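Lilodwood Transfer Bench Review
Posted May 1, 2020 by Corinne Delacroix

I have had the Lilodwood transfer bench in my bathtub for 22 days now. I bought it after a hip replacement, when the hospital's occupational therapist told me I would not be stepping over the side of a tub for a while. Several readers have written to ask which bench I ended up with and whether I would buy it again.

For anyone who hasn't used one, a transfer bench is longer than a shower chair. Two legs stand inside the tub and two stand on the bathroom floor. You sit down on the outside end, slide across, and bring your legs over one at a time. If you can step into your tub safely, you probably want an ordinary shower chair, and it will cost less and take up less room.

Putting it together

The bench came in a flat box with the legs, the seat in two halves, the backrest and one arm. The legs push in and click. The seat halves are held with four screws, and the screwdriver in the box is too short to get any force behind, so use your own. My neighbor Marcus Okafor put it together for me in 20 minutes. The instructions are all drawings with no words. One of them shows the backrest on the wrong side for a left-hand tub, and we had to take it off and turn it around.

The legs adjust with push buttons. Set the outside pair first, then the inside pair, and check that the seat is level before you put any weight on it. Our tub floor is higher than the bathroom floor, so the two pairs ended up three holes apart.

Using it

It is steady. I am not a small person and it has never shifted under me. The feet inside the tub have suction cups and the ones outside are plain rubber. The suction cups need a firm push and they do not like my old textured bath mat, so the mat is gone.

Sliding is the weak point. The seat surface has a slight grain to it, and bare skin sticks. For the first week I scooted across an inch at a time, which was tiring and not great for the incision side. Priya Quintanilla, my home health aide, laid a towel on the seat and that fixed it. A smoother seat would be better.

The arm is on one side only. It is the right height for pushing up to stand, and the grip is comfortable. The backrest is low, and I would have liked it two inches taller.

Then there is the shower curtain. With any bench of this type the curtain can't close all the way, and water gets on the floor. Lilodwood cuts a slot in the seat so that you can tuck the curtain through. It works if your curtain is thin. Mine was a heavy one, and I replaced it with a cheap liner.

Cleaning

Wipe the seat down after each use and let it dry. Soap collects in the drain holes and along the curtain slot, and an old toothbrush gets it out. Once a week I take the suction feet off and rinse them. I use the same mild bathroom cleaner and cloth that I use on the sink. The manual says no bleach, and the seat has kept its color so far.

Would I buy it again

Yes, though I would look for a sale. I paid $100, and the Abernathy bench I tried at the supply store had a smoother seat for a little more. It had no curtain slot and wouldn't fit beside our toilet. Measure the floor space next to the tub before you order either one. 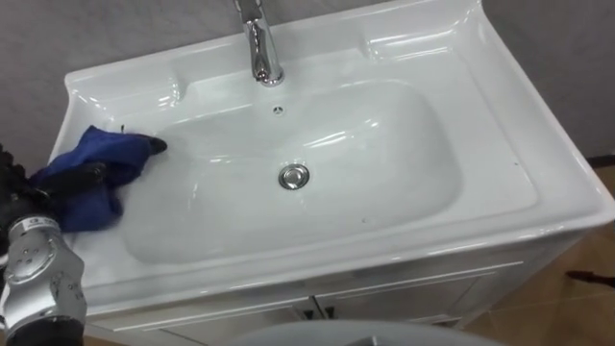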